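让机械臂自己去试：在Umwood听他们讲怎么攒出一个会抓东西的系统

采访那天我到得早，Perihan Keskin还在给键盘旁边的笔记本换页。她在Umwood负责抓取数据这一摊，入行前学的是统计，自称“半路捡来的机器人专业人士”。一坐下她就开讲，水都没来得及倒。

“你先别问算法，”她说，“大家一来都问算法。我更想讲箱子。箱子里放什么、怎么放、什么时候换，这些事情占了我一半以上的脑子，而且特别有意思！”

那就从箱子说起。Umwood的做法讲起来很简单：一个金属料箱，一只机械臂，一箱家里随手能找到的杂物。机械臂伸下去，选一个位置，合上手指，抬起来，再由程序判断手里有没有东西。有，记一次成功；没有，记一次失败。然后把东西放回箱里，再来。每一次尝试连同当时的图像、手指的位置和角度，存成一条记录，学习系统就靠这些记录去猜：下一回从哪里下手，成功的可能性最大。

“一条记录很便宜，也很笨，”Keskin说，“单看一条你什么也学不到。可是你攒到几千条，里面就开始有规律了。它会慢慢‘觉得’瓶子要横着夹，觉得靠墙的东西难弄。我加引号是因为它当然没有感觉，但是你站在旁边看久了，真的很难不用这个词。”

目前这一批的目标是3390次尝试。我问这个数字怎么来的，她翻笔记本给我看，上面是一页很密的演算：先定了要覆盖多少种物品组合，再定每种组合至少试多少次，最后扣掉估计会作废的部分。“不是什么神圣的数字。到了那儿我们停下来，训练一版，看看曲线。曲线还在往上走就接着采，走平了就得换东西。”

说到换东西，她整个人都往前坐了坐。

Umwood的物品库里一共有163件东西，分装在带编号的盒子里。挑选的标准她想了很久：有硬的，有软的；有圆的，有扁的；有一把就能抓住的，也有让人看了发愁的。Keskin最喜欢的一类是“有两个答案的东西”。比如梳子，夹梳柄可以，夹梳头的边也可以，可是如果程序只见过梳柄朝外的情形，碰到梳柄被压住时就会傻在那里。再比如带尖嘴的挤压瓶，瓶身够粗，夹住了很稳，夹尖嘴就容易打转。

“我刚来的时候专门去买漂亮的物品，大小一致，颜色分明，”她说，“训练出来成绩好得不得了。我高兴了两天，然后把自己包里的东西倒进去，成绩就垮了。护手霜、钥匙包、一团纸巾，它一样都不认识。那次以后我就改了主意，什么都往里放，越像谁家抽屉越好。”

抽屉里的东西有个特点，是叠着的。这一点也写进了他们的流程：每次补箱，物品从高一点的地方倒下去，不许用手摆。Keskin解释说，人的手太讲道理了，哪怕有意弄乱，也会不知不觉把东西分开，把标签朝上，把长的东西顺着箱边放。倒下去的东西就没有这种礼貌，布会钻到硬物底下，小件会躲在大件后面。程序以后要面对的正是这种局面。

“你可能觉得这是小事，”她补了一句，“可我们比过。手摆的箱子和倒出来的箱子，各采544次，用同样的办法训练，再拿到同一组没见过的杂物上去试，倒出来的那一版明显好。差多少我不想报，那次试验做得还不够细，我打算十二月重做一遍。但是方向我很有把握。”

我们边说边走到采集间。她在门口停了一下，示意我先听声音。机械臂运行时有一种节奏，下去，停，合，起来，听熟了以后，她说隔着门也能知道今天的箱子难不难：顺利的时候间隔很匀，不顺利的时候总有一下特别长的停顿，那是程序在重新算。

料箱的四壁是斜的，这个选择也有讲究。墙太直，东西一贴边就很难夹出来，程序会在角落里反复碰壁；墙斜一点，手指就多一点余地。可是也不能太斜，太斜的话东西总往中间滑，角落的样本就没有了。“角落最值钱，”Keskin说，“你看那种靠墙的小方块，人伸手一捏就出来，对夹爪来说却要考虑手指会不会先撞到墙。我们最好的几次失败都在角落里。”

“最好的失败”是她的常用语，后来我在别的同事嘴里也听到了。 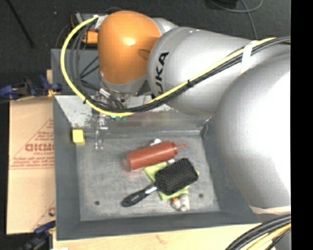 失败也要好好存

另一位受访者Aurel Radu比Keskin晚来一步，他管的是机械臂本身和跑在上面的控制程序。两个人坐在一起，谁讲到一半另一个都要接上去，我的录音里有好几段是两种声音叠着的。

Radu对失败有一套细致的分法。第一种是什么也没碰到，手指合在空气里；第二种是碰到了但滑掉；第三种是夹起来了，半路上掉下去；第四种最让他来劲，夹起来的是两件。“两件算成功还是失败？我们为这个吵了整整一个下午，”他说，“如果你的任务是清空箱子，那是大成功。如果你的任务是给人递一件东西，那就是失败。最后决定单独记一类，让以后用数据的人自己选。”

我问他，以后用数据的人是谁。

“可能是三年后的我们自己，”Radu说，“所以我特别在意说明文件。三年后的我什么都不会记得。”

他举了一个吃过亏的例子。早先有一批数据，夹爪的手指尖换过一次，新旧指尖的摩擦不一样，可是没有人在记录里写明是从哪一条开始换的。训练出来的模型时好时坏，他们查了很久程序，最后才怀疑到手指头上。那批数据里有393条怎么也分不清属于哪一种指尖，只好整个拿掉。从那以后，任何硬件改动都会让系统自动开一个新的批次号，想忘也忘不了。

线缆是他另一个心病。机械臂转腕的时候，线要跟着走，留短了会绷，留长了会垂下来挡镜头。Radu的办法是先让手臂把所有极端姿势都做一遍，人在旁边看着线怎么跑，然后再固定。“教科书里没有这一章，”他笑着说，“可是你要让一台机器连续试几千次，最先出毛病的往往就是这种东西。学习系统再聪明，插头松了也没用。”

Keskin在旁边插话：“而且线会进到图像里去。这个我倒觉得不用太怕。背景、反光、线、磨花的箱底，都让它看见好了。它早晚得学会，哪些东西跟抓取没关系。”

Radu不完全同意。他认为背景的变化要有，但得是有数的变化。比如同一条线永远从同一个方向进画面，程序可能会把线的位置当成某种提示，看起来学会了，换一台设备就露馅。两个人为此又讨论了五分钟，我插不上嘴，也听得很过瘾。他们最后的折中是：每个批次里，相机的角度都稍微动一动，动了多少记下来。

一个晚上能学到什么

Umwood的系统有个名字，叫Clornenel。我问什么意思，两个人都说没有意思，是当初随手敲的，后来文件夹太多改不动了。

Clornenel分成两部分。一部分负责看图打分：给它一张箱子的图像和一个候选的下手位置，它给出成功的可能。另一部分负责提出候选位置。最开始的时候，候选位置完全随机，成功率低得可怜，Keskin说那几天看着特别像小孩子在水里捞鱼。等攒够第一批记录，打分的部分能派上一点用场了，就让它参与挑选，但只挑一部分，剩下的仍然随机。

“这个比例很关键，”Keskin说，“全让它自己挑，它会挑食。它发现夹瓶子容易，就一直去夹瓶子，箱子里剩下的扁东西它碰都不碰。你得到一大堆瓶子的成功样本，数字很好看，新东西一点没学到。所以总要留一些随机的尝试，逼着它去碰那些它不看好的地方。有时候它不看好的地方一夹就起来了，这种样本我最高兴！”

我想起刚才说到的梳子，问它们夹得怎么样。Radu说，刷毛朝上的宽梳子是他的长期对手。从正上方拍，刷毛是一片黑，深浅很难判断，打分部分一度认为那里是个洞。后来样本多了，分数才慢慢合理起来。布也难，压在别的东西下面的布尤其难，露出来的一小块看着像能夹，一夹常常把上面的东西也带动了。

“带动了也有用，”Keskin马上说，“箱子变了样，下一张图就是新的。”

他们很少提前结束一个晚上的采集。机器可以夜里跑，人不在场时有限位和力矩保护，一旦受力超过设定，手臂就停在原处等早上的人来处理。Radu每天到的第一件事是看它停没停，停在哪个动作上。最好的一夜，它一直跑到天亮，留下约393条新记录——他讲到这里自己也乐了，说跟当年扔掉的那批数目差不多，算是还上了。

跟别人换着用

采集这种数据，一家的力量终归有限。Umwood现在和Rusu、Bundport两家实验室交换样本，三家的手臂型号不同，夹爪也不同。Keskin起初担心数据合不到一块，试下来发现，只要把手指的开合宽度和下手的高度统一写法，打分部分能从别家的记录里学到不少东西，尤其是自家物品库里没有的形状。

“Bundport寄来的那批里有很多厨房用具，”她说，“我们这边几乎没有那么薄的金属边。Rusu那边喜欢放毛绒的东西。我看着他们的图，就像去别人家串门，翻人家的抽屉。”

Radu比较关心标签是否一致。三家对“成功”的定义有细微差别：有的是抬起来就算，有的要求在空中停两秒，有的还要求移到旁边再放下。他花了好些时间写转换脚本，现在每条记录都带着判定的方式，用的人可以按最严的来筛，也可以按最松的来筛。

我问他们，如果有学生想在自己学校里做类似的事，没有这么大的手臂怎么办。Keskin几乎是抢着答的：“用小的！用最小的！箱子也可以用收纳盒。物品倒进去，下手，记下来，一天做几十次也行。做满一个月，你对数据的理解会比看十篇论文都深。要紧的是从第一天就把失败也存下来，很多人只留成功的，那样程序怎么知道哪里不能夹？”

Radu补充说，还要从第一天就写日志，哪怕只写“今天换了灯泡”。灯光一变，图像就变，当时觉得不值一提，过后能救命。

临走前我又回到采集间门口站了一会儿。Keskin已经在翻她的盒子，挑下一轮要倒进去的东西，一手拿着一件，在比哪件更难。Radu问她能不能别再放带绳子的，她说再放一次，就一次。

（采访于2018年10月31日，文字经两位受访者看过，略有删节。）

读者评论

抓不住的螃蟹：手摆和倒出来那段太有共鸣了。我们组一直手摆，回去就改。想问倒的时候东西滚到箱子外面算不算作废？

小满的工具箱：“最好的失败”这个说法我要借走了。另外能不能请Radu老师单独写一篇讲走线的，我愿意等。

lin_q：夹起两件单独记一类，这个处理很好。我们当年直接算成功，后来做单件分拣时重新标了一遍，标到怀疑人生。

阿岳：随机尝试留多少比例，文中没有给数，有点可惜。是随着训练逐渐减少，还是一直固定？

Perihan Keskin：回复阿岳，我们是慢慢减，但一直没有减到零。回复第一位，滚出去的那次照样倒，捡回来再倒一遍，已经采到的记录都保留。

旧沙发：看完把家里抽屉拉开看了一眼，觉得机器人挺不容易的。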